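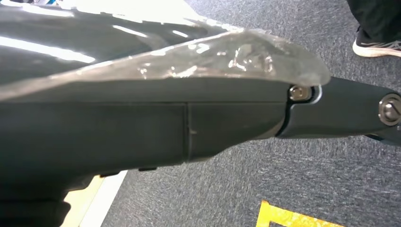

Clear plastic film over a dark housing

Home | Ask | Browse topics | Events and music | Log in

String quartet outdoors: power and seating for evening reception

We have booked a quartet for a reception in the walled garden at Brellulgate. The cellist wants a flat floor and 2 stand lights. The nearest socket is 15 metres from the lawn. Is one extension lead acceptable, and how much space do four players need?

Đức Lại
June 9, 2023

Print this page | E-mail to a friend

Dorota Szewczyk
One outdoor-rated lead, fully unwound, on an RCD. LED stand lights draw very little. For seating allow 11 square metres, armless chairs, boards under the cello spike. Ask for the players' minimum temperature in writing -- ours would not play below 15 degrees, and the contract said so. Agree an indoor position as well. Gut and steel strings both drift once the sun goes off them, so leave time to retune before the first dance.

Puko
just get battery lights, clip on ones. we did

Olszewski
Agree with battery. Check the venue's music cut-off too. At Surthorpe it applied to unamplified players as well as the DJ.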